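Home | Essays | Workshop | About | Contact

Stop Asking What It's For

December
By Nelly Bermúdez

Two arms, one table, a pile of snacks. That is the whole project right now and I'm going to defend it.

Every person who walks through the shared shop asks the same thing. What's it for. They ask Jhonatan, who did most of the wiring, and he shrugs and keeps crimping. They ask me and I get mad, so now I'm writing it down instead.

Nobody asks the guy at the lathe what the bowl is for. He has a house full of bowls. Fine. But build a robot and suddenly you owe people a business plan. It has to fold shirts by spring or it's a toy. I blame the videos. You watch enough clips of a machine cracking eggs in a spotless kitchen and you think that's the starting line.

The starting line is picking up a bag of chips.

Try it. I mean really try writing down how you pick up a bag. Where do you pinch? How hard? The bag moves when you touch it, it's a different shape every time, and it's shiny. A box is easy, a box has sides. We spent 2 months on boxes and thought we were geniuses. Then Iman put a bag on the table and we were back to zero.
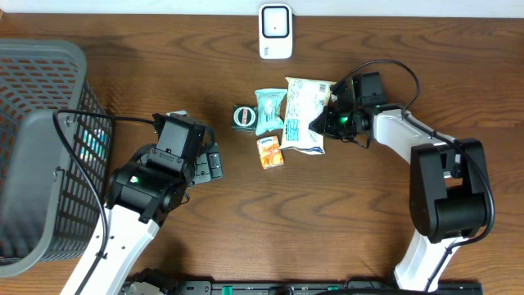 Snack table, both arms. Basket on the left.

We call the setup Omer. Left arm, right arm, one rail under both. Iman logged 94 tries one evening and I won't tell you how many ended well becuase that's the number people want, and it's the wrong number. What I want to know is how it missed. Too high, too early, closed on air. Each of those is a different problem with a different fix and you only learn which by sitting there eating the props.

Duván disagrees with me, for the record. He thinks a hobby build should aim at one useful job and stop. Pick the job, do the job, go home. He's got a point about stopping – we are bad at stopping. The cables alone have been redone so often I've lost track. But a useful job is how you end up with a jig. Somebody bolts everything down so the part is always in the same spot, the arm goes there, applause. Works great until you move the table.

I'd take a clumsy machine that copes with a mess over a slick one that needs everything lined up. My kitchen is a mess. So is yours probly.

And there's the shop side of it. Ten people have driven the arms now, including a kid who was better than all of us inside of a minute. Muchen came in to use the drill press and stayed until they locked up. You don't get that with a thing that arrives sealed in a box with a support number. If a joint squeaks here, we take it apart. Sometimes we even get it back together.

So no, it's not for anything. Not yet. Ask me again after soup cans.

Previous | Next | Back to Essays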